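Ticket 506: Label printer drops off the network after idle
Status: Closed
Opened: 2022-09-02
Product: Druvik label printer, network model
Software: Clustier print server
Site: Torero, shipping office
Priority: Normal

Problem as reported

The label printer in the shipping office stops taking jobs after it has been sitting for a while. It is always bad first thing in the morning and sometimes after lunch. Jobs show as "Sent" in Clustier but nothing prints. Turning the printer off and on fixes it until the next quiet spell. The front panel shows a green light the whole time and no error message.

The other printer in the same office, an older one connected by USB, has no trouble.

First checks

Printed a test page from the front panel. Printed fine, so the print head and label feed are OK.

Ran a ping from the shipping PC while the printer was in the failed state. No reply. Power cycled the printer and got replies right away.

Swapped the network cable for a new one. Same failure the next morning.

Moved the printer to a different port on the office switch. Same failure.

Checked firmware. It was two versions behind. Updated it, left the settings alone, and waited overnight. Same failure. Leaving the new firmware in place anyway.

Note on location

The printer sits on the shipping counter, and its cable runs through the wall to the switch cabinet on the work floor. Asked whether anything on that side could be disturbing the line. The cable tray is overhead and has its own run back to the cabinet.

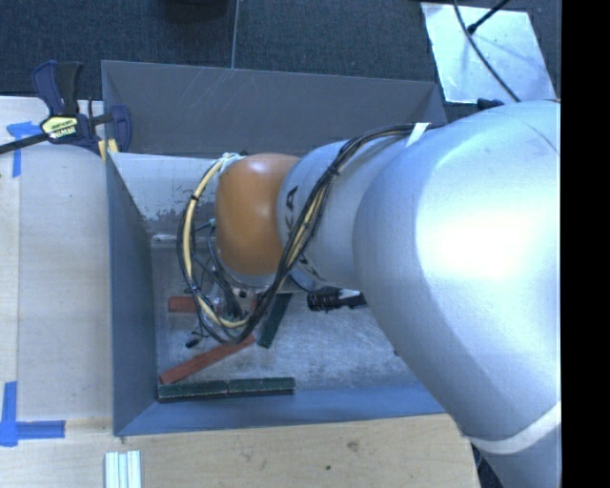

Arm and gray bin.

Checked the port counters on the switch at the start and end of a full shift. No errors and no dropped packets on the printer port. Interference ruled out.

Address check

The printer was set to get its address automatically. The lease time on the Ebihara router is 4 hours. Looked at the router log and found the printer asking for an address at power-on and then never renewing. When the lease ran out, the router gave the same address to a handheld scanner. Clustier kept sending jobs to that address, and the scanner accepted the connection and threw the data away. That explains the "Sent" status with no label.

Then looked at why the printer was not renewing. The sleep setting was on, with a delay of 40 minutes. In deep sleep this model shuts down its network side and does not wake up to renew. On busy days it never slept long enough to matter.

Fix

1. Set a reserved address for the printer on the router.
2. Changed sleep mode on the printer from Deep to Light. Menu path is Setup, Power, Sleep Mode.
3. Deleted the printer queue in Clustier and added it again using the reserved address.
4. Turned on two-way status in the queue so that "Sent" changes to "Printed" only when the printer answers.

Restarted the scanner so it would pick up a different address. It did.

Result

Left the printer idle overnight and sent a job from the shipping PC in the morning. Label printed without a restart. Repeated over a weekend with the same result. Shipping office confirmed no restarts needed since the change.

Open items

The second Druvik printer, in receiving, has the same sleep setting. It has not failed yet, but it should get the same change. Opened as a separate ticket, planned for October.

Reserved address added to the site network sheet.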